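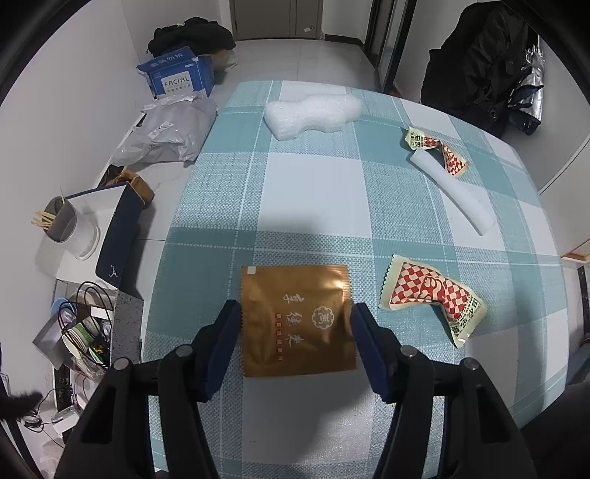
*A foil packet on a plaid tablecloth.*

# Gustside Music Library: Frequently Asked Questions

Last revised Sunday, February 18, 2018

## Membership

**Who may join the library?**
Membership is open to any person aged 16 or over who lives, works or studies in Gustside. Younger players may borrow on the card of a parent or guardian. Choirs, bands and chamber groups may apply for a group card, which must be held in the name of one adult member.

**Is there a charge?**
Individual membership is free. Group cards are renewed each January, and the current fee is shown on the application form.

## Scores and parts

**What does the collection contain?**
The library holds 2401 printed scores and 295 sets of orchestral and choral parts. Chamber music of the eighteenth and nineteenth centuries is the strongest area. The Ó Súilleabháin bequest, which consists mainly of string quartets and piano trios, is shelved separately and is listed under its own heading in the catalogue.

**May items from the Ó Súilleabháin bequest be borrowed?**
Most may be borrowed in the usual way. A total of 47 volumes carry handwritten bowings and fingerings and are for use in the reading room only. These are marked "R" in the catalogue.

**How long may I keep a set of parts?**
Single scores are lent for four weeks and sets of parts for ten. A set may be renewed once, provided that no other group has reserved it. All parts must come back together; an incomplete set is treated as still on loan.

**May I write in the parts?**
Soft pencil only. Markings should be rubbed out before return. Ink, highlighter and adhesive notes are not permitted.

**What happens if a part is lost?**
The borrower is asked to pay for a replacement. Where the publisher does not sell single parts, the cost of the full set may be charged.

## Recordings

**Does the library lend recordings?**
Yes. The listening collection has 3000 compact discs, and up to six may be borrowed at a time. Long-playing records may be heard in the reading room but are not lent.

**How do I search the catalogue from home?**
The catalogue is available through the Volley system. Sign in with your card number and the PIN issued when you joined. Searches may be made by composer, title or instrument. Opus numbers should be entered without full stops.

## Concerts

**What is Skudetti?**
Skudetti is the library's lunchtime concert series, at which local players perform works from the collection. Admission is free and seats cannot be reserved.

**How can my group take part?**
Please complete the Skudetti form at the enquiry desk, giving the proposed programme and its length. Programmes should not exceed 50 minutes. Applicants will receive a written reply.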